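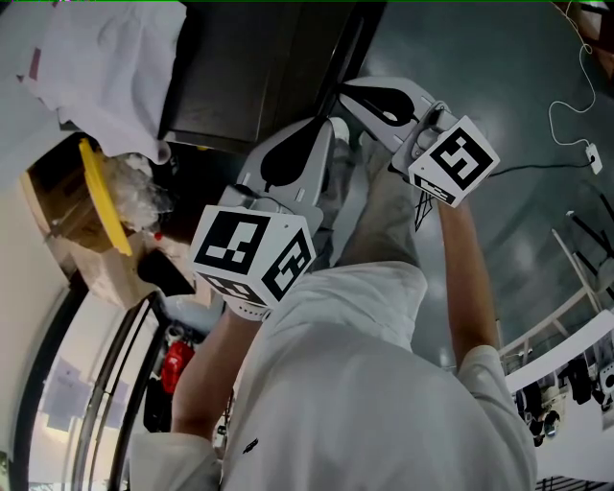
# House Rules for the Hand-Held Grippers

The rules for hand-held gripper work at Wunura fit on one sheet, laminated, and have been broken by everyone who signed it, me included. Loïc Lemaire wrote the first version in April. It had 21 rules. We are down to 16, mostly by merging the ones that said "tidy up" in different tones of voice.

What follows is the part people ask about most, with pictures from the floor at Vunholm.

## Before you pick anything up

**Rule 1. Both hands, both grippers, from the start.** Picking up the second one halfway through a take gives you a take with a very interesting first half and no use whatsoever.

**Rule 2. Keep the marker cubes clean and facing out.** No tape, no stickers, no thumbs. If a corner is scuffed, swap the cube and write it on the sheet. Tùng Ung once went through 2,088 takes looking for the day a cube started to peel, and he would like you to know he found it.

**Rule 3. Know where the cables run.** Walk your route once with empty hands and look down. A cable on the floor that you have noticed is a nuisance. The other kind gets its own form, and the form is 3 pages long.

## While you work

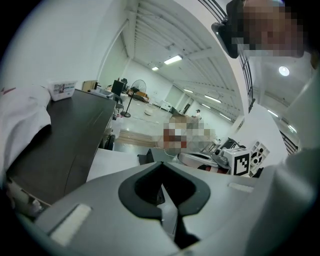

*Vunholm floor, looking down the room past the desk and the standing fan. Head-mounted device on, per Rule 5.*

**Rule 5. The headset goes on before the grippers.** Doing it the other way round means adjusting a strap with a gripper, and we have all seen how that goes.

**Rule 6. Faces get blurred before anything leaves the building.** This covers visitors, people walking past at the far end, and you. Looking good that day is not grounds for an exemption.

**Rule 7. Sleeves clear of the jaws.** Roll them or wear short ones. The Giáp manual gives this a whole chapter. We gave it a line.

**Rule 9. Say "stop" out loud and everyone stops.** No follow-up questions until the grippers are down.

## Still being argued over

Rule 4 (drinks) and Rule 8 (music) are with the Perildale crew, who have views. Until they send something back, the old wording stands: lids on, and whoever arrived first picks.

Corrections go to Loïc. Complaints about the corrections go to Tùng.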